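The Cutlery Basket, and Other Small Comforts

By Fuad Seyoum
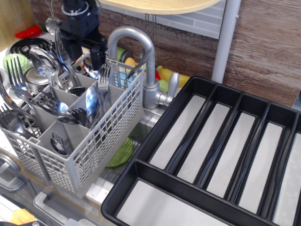 My mother had a rule about forks, and I spent most of my childhood breaking it. Forks went into the basket with their tines up, so the water could get at them, and knives went in with their points down, so that we could all keep our fingers. Spoons were allowed to please themselves. I must have been eight when I was first trusted with the job, and I remember thinking it a great honour for at least a fortnight.

I've been thinking about cutlery baskets a good deal since September, when our old one finally gave up. It had come with a Widora dishwasher that we bought second-hand, and it outlived the machine by several years, first as a drainer beside the sink and later as a sort of general holding pen for anything with a handle. One evening the bottom simply let go and dropped a load of teaspoons across the kitchen floor. I was sorrier about it than I'd have guessed.

A good basket is a very modest thing. It wants a grid open enough to drain but close enough that a fork can't poke a leg through and jam the whole affair. It wants several compartments, and a proper handle you can get hold of with a soapy hand. A grey plastic one with mesh walls will do all this perfectly well, and I have never understood the fashion for replacing it with a ceramic pot, where the water gathers at the bottom and goes slowly green.

Loading it is where families fall out. Everyone begins with good intentions, one sort to each compartment, and then supper is late and in it all goes, forks at every angle, a spoon laid flat across the top because there was no room to stand it up. Spoons are the worst for this, I find. Put two of the same size side by side and they'll nestle together like puppies, and you'll have porridge between them in the morning! The cure is to mix them, a fork and then a spoon and then another fork, which looks a terrible muddle but washes beautifully.

Children, of course, take to all of this far sooner than we give them credit for. My niece has a play kitchen, a hand-me-down from the Evetti cousins, and she can spend a whole wet afternoon at its little sink. Lettuce goes into the basin, bananas go along the back by the tap, and everything is washed, including several things that would be ruined by it if they were real. Give her a handful of proper metal forks and spoons from the drawer (the blunt, friendly ones) and she's happier still. They have a weight to them, and they make a splendid noise.

She sorts by size, then by shininess, and then by some system of her own that I haven't been let in on. I've stopped correcting her. My mother would have had something to say about the tines, but she'd have said it while drying, with a tea towel over one shoulder, and she'd have let the child carry on.

We did buy a new basket in the end, from Çetinkaya on the corner, where they keep them in a stack behind the mops. It's a shade narrower than the old one and the big serving spoon has to lean.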